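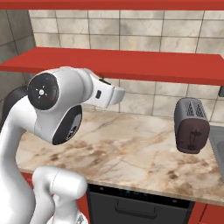

Bruvitz, which makes backup and recovery software for mid-sized firms, has bought Hillden, a smaller company that checks who has access to what inside business software. The price has not been made public. Paraskevi Moschos, who runs Bruvitz, says the talks began over a shared customer and took most of a year.

"We had a client restoring the same records every few weeks," she said. "The backups were fine. The trouble was that 51 people had permission to delete things and most of them had changed jobs. Hillden found that in an afternoon. We had been restoring the data and sending the invoice."

Bruvitz has 1,255 customers, most of them on yearly contracts. Hillden has 100, and Moschos expects most of those to stay on their present terms until renewal. Both products will be sold separately until June, when a joint version is due. It has the working name Mostar. She would not say what it will cost.

Leonidas Kalogeropoulos founded Hillden and will stay on as head of the access team. He turned down an earlier offer from another buyer, he said, as it would have meant closing the product within months.

"They wanted the engineers and they were quite open about it. I don't blame them, but I had customers who had signed for three years. I wasn't going to ring them up and say sorry."

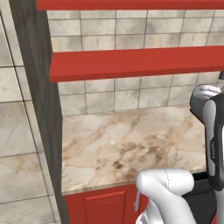

All 50 of Hillden's staff have been offered jobs. Kalogeropoulos said a few had decided to leave, mainly on the sales side, where the two firms overlapped. The office will stay open, though the lease is up for review and he expects to move somewhere smaller.

The harder work is technical. Hillden's scanner reads permission settings live and keeps very little, while Bruvitz stores everything - often for years. Pak-hei Poon, who leads engineering at Bruvitz, has been given the job of joining the two.

"The first question was where the history goes," Poon said. "If you restore a database from March, do you put back the permissions from March as well? Some customers say yes, obviously. Others would be horrified. We've made it a setting, and it's off unless you turn it on."

He said early tests were slow on large accounts and that the team had rewritten the part that compares old settings with new ones. A trial with one customer, the freight company Liapis, is under way.

Moschos was asked whether she planned to buy anything else. "Not this year," she said. "We have two billing systems and two support desks, and I would like to have one of each first." The support desks are due to merge before the joint version goes on sale, with Hillden's customers keeping their current phone number.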